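Sep 7, 2024

Up at six, coffee, and then the budget sheet until lunch. I told Moataz he would have a number from me by Monday and I want it done before then, so Saturday went to it.

The question is still the same one. We have money for one more arm this year, or for fixing up the arms we have, and I keep changing my mind. On Thursday I was sure about the new arm. Today I'm less sure.

I started with what we own. There are 3 arms at Lullunstead. Two of them are the older Drelex ones and the third is the Flores that Essam talked us into. The Flores is the best of them and also the one that costs the most to keep going. The finger pads wear out, the cable along the forearm has been replaced twice, and every time we order a part it comes with a shipping charge that I forget to put in. I went back through the receipts in the shoe folder and put all the shipping in one column. It came to more than I wanted it to. I am going to leave that column in when Moataz sees it.

Then the quotes. Konarard sent theirs on Wednesday, good for 26 days, so it runs out right at the start of October. It covers the arm, the controller, the base plate and one gripper. It doesn't cover the wrist camera, the mount for the wrist camera, the second gripper, or anybody coming out to set it up. I wrote and asked what those would be. The answer was a price for the setup visit and a promise to get back to me on the rest. Drelex gave me everything in one page with no questions, but the lead time is 6 months, and that puts it into next year's money. I don't know yet if there is going to be next year's money.

Essam called around ten. He is for buying. His point is that the Drelex arms will only get older and that we lose days every time one of them is down. I asked him how many days and he didn't have it. I said I needed it written down or I couldn't use it. He said he would go through the log tonight. I believe him, but I put a blank line in the sheet so I don't forget to chase him.

After the call I made a second sheet for the other plan, the one where we buy no arm at all. New pads and cables for everything, a spare gripper for the Flores, new wrist cameras on the two Drelex arms, and a service visit. Even with all of that it comes in well under half of the Konarard quote. I checked it again because it looked wrong, and it was right.
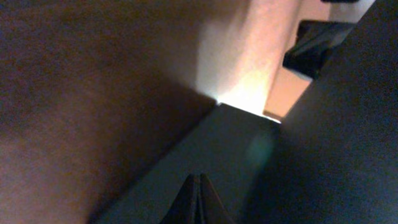

The cameras are what I would spend on first. The ones on the Drelex arms were the cheapest we could get at the time and we have been putting up with them ever since. Anything close to the gripper comes out soft, and close to the gripper is where all the work is. Essam spends a lot of his week sorting through clips and throwing them out. That is time we pay for and it doesn't show up anywhere in my sheets. I tried to put a figure on it and gave up after half an hour. I left a note in the margin instead.

Lunch was soup and the end of the bread. Walked to the post office and back to clear my head. It was hot for September.

In the afternoon I did the part I don't like, the things that come along with a new arm. A fourth bench, or at least a stronger top on the one by the wall. Another power line to that side of the room. The insurance goes up. We would need another computer, and the one we have spare is not up to it. None of this was in my first version, and I would have handed it to Moataz like that. With it all in, the new arm is a good deal more than the quote says. I also hadn't thought about where the old table would go. Still haven't.

I wrote to Konarard again to ask if they would hold the price through October. If they say yes, there is a middle way: do the cameras and the pads now, see how the next few weeks go, and decide on the arm once Essam's log is in front of us. If they say no, I think we let the quote go. I don't want to spend the whole pot in one go because of a date on a piece of paper.

Moataz will ask about leasing. I looked at it for an hour. The monthly figure looks small until you multiply it out over 3 years, and at the end you hand the arm back. I put it on the last page so he can see I looked.

Things for Monday: get the down days from Essam, ask Drelex if they have a used arm or a demo unit, measure the wall side of the room properly, find the warranty for the Flores. I think the warranty is in the box with the old manuals.

Closed the laptop at five. Did the dishes, called my sister, read a little. Back hurts from the kitchen chair. Will print both sheets tomorrow if the printer has ink.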